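**Review: Konitz sorting arm, laundry line, Traltton site**
2021-08-06

We have had the Konitz on the intake side since February. It takes garments out of the baskets one at a time and passes them to the folding table. The metal fingers have black tips, and the arm wears a ribbed knit sleeve that has to come off for washing. Budget 39 minutes for that the first time.

Grip on cotton is good. Dark items on dark items are slower, and thin synthetics still get picked up in pairs.

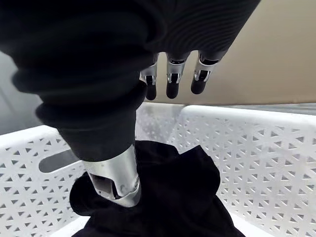

Staffing is the larger change. Musa Onyeka and Vasco Veloso used to split intake; Musa now clears faults and Vasco has moved to inspection. Vasco reports less back strain. Musa reports more walking and a louder room, and I agree with him on the noise. Nobody's hours were cut, but the early shift starts 33 minutes later, and two people wanted the old start back.

The fault log is poor. Code 854 covers both a dropped item and a full table. Lorkow support answered in a day and had no fix.

Four out of five for the hand, two for the software.

Kayode Onyeka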